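Sleep and Study Habits in Shared Student Housing
Course project report, submitted 11/2/22

Introduction

When our group first sat down to pick a topic, we were all yawning, and I suppose that decided the matter for us. We wanted to find out how students living in shared housing sleep during the term, what keeps them up, and whether the bedroom itself has much to do with it. There is plenty of good reading on sleep and grades, but much less on the small everyday things, like bedding and light and a neighbor's music, and those were what we kept talking about over lunch.

How we collected answers

We wrote a paper survey and took 300 copies to two residences, Skavo House and the Dhillon Building, leaving them by the mailboxes with a box for returns. By the closing date we had 202 completed forms back, which pleased us no end (we had been warned to expect far fewer!). The questions covered bedtime, waking time, naps, caffeine, noise, and how comfortable people found their bed. 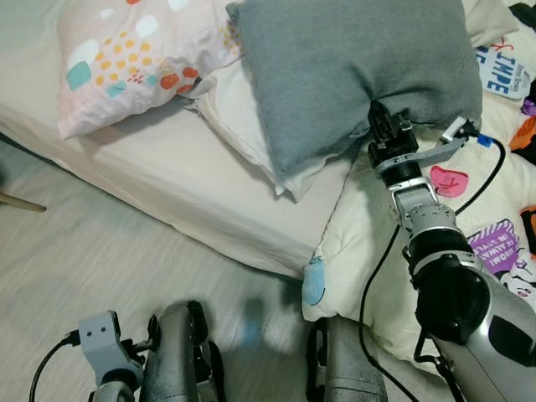 We also asked everyone to keep a short sleep diary for a week. This part went less smoothly. Many people started well and then forgot by the weekend, so we have used the diaries only for the comments people wrote in them, and all the numbers in this report come from the survey forms.

What people told us

Noise was the complaint we heard most, especially in Skavo House, where the kitchens share a wall with the bedrooms. Light came next. Several students on the street side of the Dhillon Building said the parking lot lamps shine straight in, and one had hung a beach towel over the curtain rod since May.

Bedding came up more than we expected. People wrote at length, and very fondly, about pillows brought from home, and a few said they slept badly for weeks until they swapped the one that came with the room.

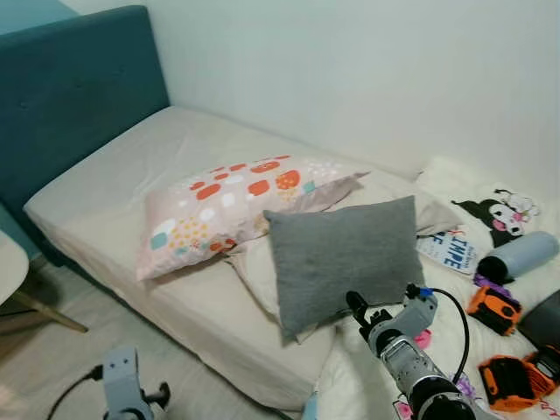 Bedrooms as study rooms

Most of our respondents study in the same room they sleep in, and a good many study on the bed itself. Those who did so tended to report later bedtimes. We want to be careful here, because someone with a heavy course load may both study in bed and go to bed late, and our survey can't separate the two. Flooring and furniture got a few remarks as well, mostly about cold feet in the morning and chairs that scrape. 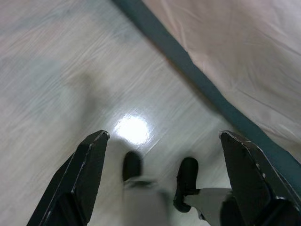 Figure 3. Pale wood-grain bedroom floor.

Limits and next steps

Both residences are close to campus, so we can't speak for students who commute. If we did this again, we would start the diaries earlier in the term and send a friendly reminder halfway through the week.
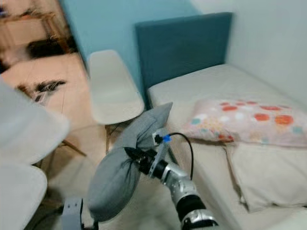

What would we suggest to a student who is sleeping poorly?
Start with the cheap things. Try earplugs and a darker curtain, keep a steady waking time, and move the books off the bed in the evening if there is a desk or a library seat free.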